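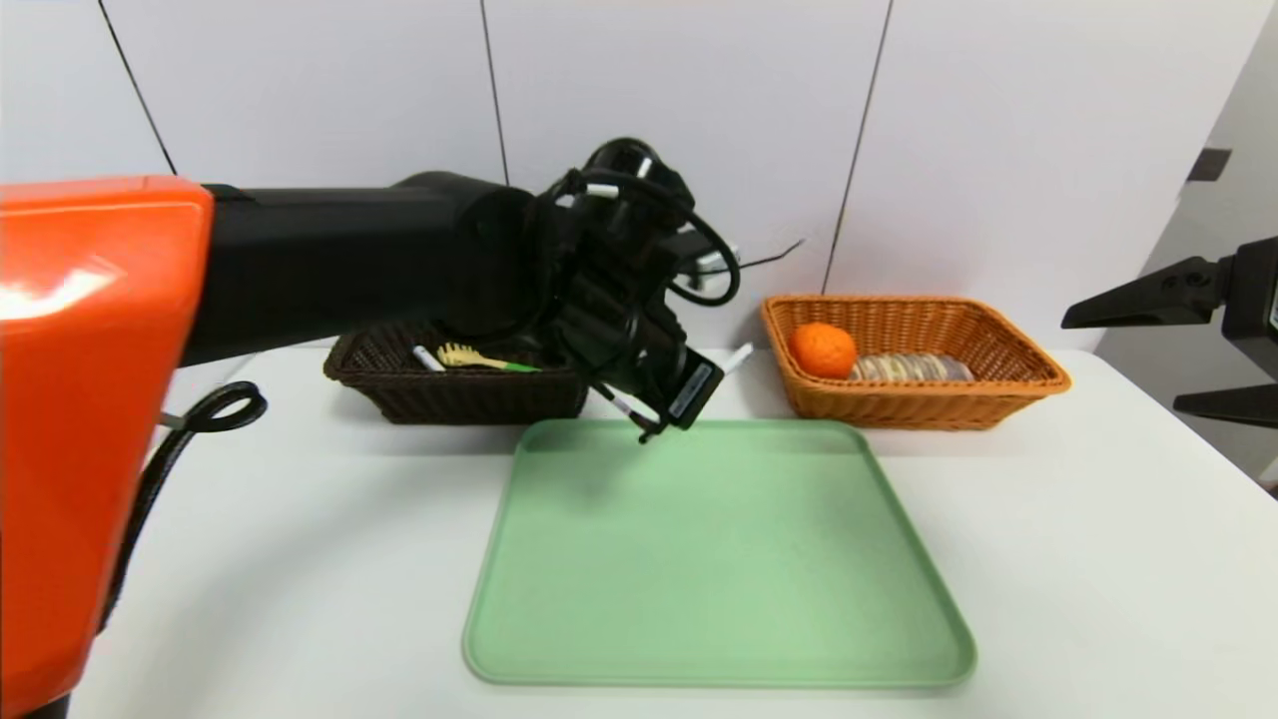 Orange arm, black gripper over the white table.

11 November 2020

Cronin campaign, email side. Picking up from where October's notes stop.

Subject line split went out to the small list first, 2000 addresses, half and half. A = the question one, B = the plain one with the product name in it. B ahead on opens, A ahead on clicks. Not sure what to do with that. Róisín Nic Aodha thinks the A openers are just the people who were going to click anyway, wants a rerun with the send time swapped. Fine – scheduled.

Landing page: form still has 12 fields!! Cut to four. Sales at Zakon want company size back in, told them we can ask on the second email. They will ask again.

Gultuter banner set – the wide one gets squashed on phones, headline drops to three lines and covers the button. Need a shorter headline or a taller banner. Try "Try it for a month" and see if they hate it.

Tracking. Links in the footer had no tags at all, so everything from there has been landing in "direct" since the template changed. Fixed in the master template, NOT fixed in the welcome series. Do that before the next send or the numbers are junk again. Also someone typed "newsleter" in the source tag and now we have two sources. Merge in the report, leave the old one alone.

Larnik budget: 200 left on search. Paused the two broad terms, kept the brand term and the long one. If cost per signup doesnt come down by the next check, move the lot to retargeting.

Unsubscribes a bit up on the last send. Could be the send time, could be that we mailed the old webinar list with it. Should of split them out. Next time seperate segment.

To do
– welcome series tags
– rerun A/B, times swapped
– new headline to Róisín
– ask Zakon for the logo without the grey box round it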